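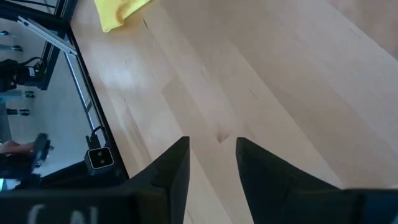 Ploltero is a small school for the things you do at home every week and were probably never shown how to do. We teach folding, sorting, wiping down, putting away. Our first lesson starts with one cloth on a bare tabletop, and we love it for how plain it is! A folded yellow cloth on pale wood, with a few wrinkles still in it, is already a good morning's material: where the corners went, which way the fabric wants to bend, how much smoothing is worth your time. The table matters too. We like real wood with visible grain, knots and all, as those long lines give you something to square an edge against.

We opened in Hullton with a single room and 2 tables. Roswitha Tiedemann had spent years pressing and folding linens for a hotel, and Ashraful Bandara taught evening sewing classes down the street. They kept getting the same requests from friends (how do you do a fitted sheet, how do you keep a drawer from turning into a heap) and started meeting people on Friday evenings to go through it slowly. By the following September there was a waiting list, and we moved to the bigger space on Quezada Street, where we still are.

Last year 371 people took a class with us. Some were setting up a first apartment, some had just retired, and one whole family came together and argued cheerfully about towels for an entire session.

What we teach

Flat Cloths is where everybody begins. Napkins, dish towels, cleaning cloths. You learn the square fold, the thirds fold and how to true up an edge with the side of your hand. Roswitha still teaches this one herself and has strong opinions about corners.

Bins and Shelves comes next. This is Ashraful's class, and it's a lively one. You'll work out which cloths should be stacked and which can simply go in a bin, loosely folded, ready to grab.

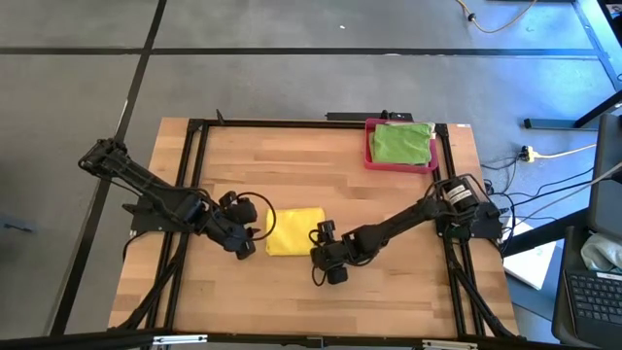
He's a big believer in colored cloths for different jobs, too. Pick a color for the counters, another for the bathroom, and stick with it. Students write to us months later to say it's the one habit that lasted.

Kikia is our drop-in hour for people who have taken either class and want to bring in their own laundry. Bring a full basket, take over a table, ask anything. Shahla Safavi runs it and makes the tea.

The practical stuff

Classes run two hours and we keep them small. Cloths are provided, and you're welcome to bring something from home that has been giving you trouble. Curtains are fine. Duvets need a heads-up so we can clear the long table.

Berwyn Pritchard looks after bookings and will gladly talk you through which class to start with. Raimo Lindqvist handles school visits and groups. Stop in any weekday morning and say hello to either of them at the front desk.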